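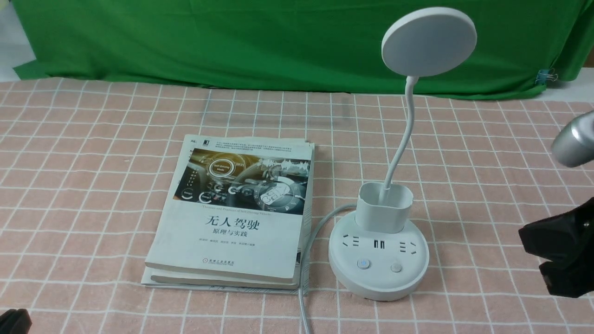
Why do robots need rules?

You have rules at your place, don't you? Wipe your feet, ask before you borrow your sister's good textas, no footy in the kitchen. Robots that work near people have rules too, and quite a lot of them (grown-ups have filled very thick books with them!). Let's look at the ones we teach in the Leltwood robot workshops.

Rule one: know your space. Before a robot arm moves, someone works out how far it can reach in every direction, even backwards. We stick coloured tape on the floor along that line, and people stay on the other side of it while the arm is going.

Rule two: slow near people. An arm can be much stronger than you'd guess, so when a person has to come close it creeps along like a snail on a cold morning, or it stops altogether.

Rule three: be gentle with the things you pick up. A book can be gripped fairly firmly, but squeeze a desk lamp by its bendy neck and you might be buying a new one. Cords are tricky as well. If a lamp has a cable trailing over the table, the robot's path should go nowhere near it, or the whole lamp could come along for the ride.

Rule four: there's always a stop button. It's big and red, and it has to be somewhere a person can whack it in a hurry. At Leltwood we have 2 for every robot, and we test them both each morning before anybody starts.

Who writes all this down? People from lots of countries sit together and argue, very politely, until they agree. What they agree on is called a standard, and it means a robot built in Brisbane and one built far across the sea can be checked in the same way.

© Leltwood Robot Workshops, 18/06/2026 | Contact us | Back to top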